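Look After the Simulator Like You Look After the Arm

Jun 25, 2025

I love a clean gripper as much as anyone, and our Stuvier arm gets wiped down and re-zeroed every 21 days. Its simulated bedroom deserves the same care! The practice room is a machine part too, and it drifts out of tune like any joint.

Last October we lost 2 days to a ball whose friction value had been typed in wrong (the arm was fine, of course). Now I open the Amundsen room before every long batch, all 300 runs of it, and go over the things on the bed: the basketball, the red board, the heap of green cloth.

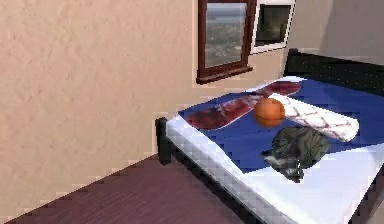

Blocky edges don't bother me one bit. Masses, contact settings and the height of the mattress do, and checking them takes four minutes. Put it on the maintenance sheet, right under the cable check, and sign it.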